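Replanning without the stutter

I finally got the thing I've been chasing since June to work the way I wanted, and I've been grinning at my terminal all evening, so you get a long post.

Some background for anyone who wandered in from the sourdough posts. My side project, Trovadwood, is a small planning layer that sits between perception and the arm controller. Perception tells it what's on the counter and where. It picks a goal, works out a path for the gripper, and hands the controller a stream of joint targets. The controller wants those targets at 300 Hz and gets very upset when they don't show up.

The old version planned a whole motion, ran it, stopped, looked again, planned again. Fine for a demo of one object. Miserable on a kitchen counter, where every look changes the estimate of something by a few millimeters and the arm ends up doing this nervous little stop-and-go all the way across. I called it the stutter. You could hear it from the next room!

What I wanted was for the planner to keep thinking while the arm keeps moving, and to swap in a better path mid-motion without a jerk. Lots of people have done this, and done it well, but I wanted to understand every line of mine.

The splice

The first try was embarrassingly simple. A second thread plans from the current joint position, and when it finishes, you switch over. The trouble is that by the time it finishes, the arm has moved on, so the new path starts in the past. The controller sees a jump, clamps it, and the wrist twitches.

The fix is to plan from where the arm is going to be. I take the path that's already running, look ahead a fixed amount, and use the position, velocity and acceleration at that point as the start of the new plan. If the plan is ready before the arm gets there, splice it in. If it isn't, throw it away and start over from a later point. That last part took me an age to accept. I kept trying to rescue late plans by blending them, and every blend I wrote had some corner where it cut through an obstacle that both of the original paths avoided. Throwing them away is so much nicer. The code got shorter by 4 files.

Keeping the world still

The other half was perception. Ruston (my tracker, which I really should write up on its own) was publishing a fresh scene every time it had one, and the planner was reading it halfway through a search. So a bowl could be in one spot when the search started and a slightly different spot when it ended. Now the planner grabs a frozen copy at the start and checks the finished path against the newest scene just before the splice. Two cheap steps, and a whole family of weird bugs went away.

I also stopped treating every shape as equally hard. Tall things near the backsplash get a simple upright cylinder or box with some padding. Low things like a bowl get a proper mesh, as the gripper has to come down close to them and padding there makes half the useful poses illegal. The clear jar gets a box and extra padding, plus my sympathy, since depth on clear glass is still a mess for me.

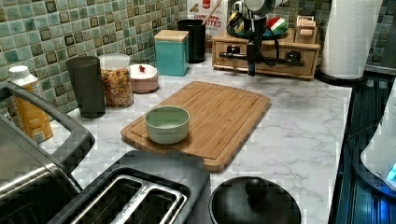
The counter, with the gripper pointing down in front of the little wooden drawers.

I like this layout as a planning problem. The wooden organizer has a plate on top with a striped ball on it, so there's an object on an object on an object, and the scene graph has to know that. The cereal box and the tall black cup are behind the arm, and there's a stick poking out of the cup at an angle. Sticks are awful! A cylinder fitted to the cup ignores it completely. I've added a rule that anything poking out of the top of a container becomes its own thin capsule, and so far that's been good enough.

Tooling, briefly

None of this would have happened without a decent replay tool. I wrote one called Vergara that records every scene copy, every plan (including the ones thrown away) and every splice, then lets me scrub through them on one timeline. Being able to see a rejected plan sitting next to the one that replaced it is wonderful. I should have built it first. It caught 2 race conditions on its first night.

Still open: the lookahead is a constant and it ought to depend on how long recent searches took. The knobs on the organizer drawers are too small for my current mesh settings, so they get smoothed into the fronts. And I want to port the controller side over to Osari, my newer message layer, before I touch anything else. The splice code is going up in the repo once I've renamed some truly terrible variables.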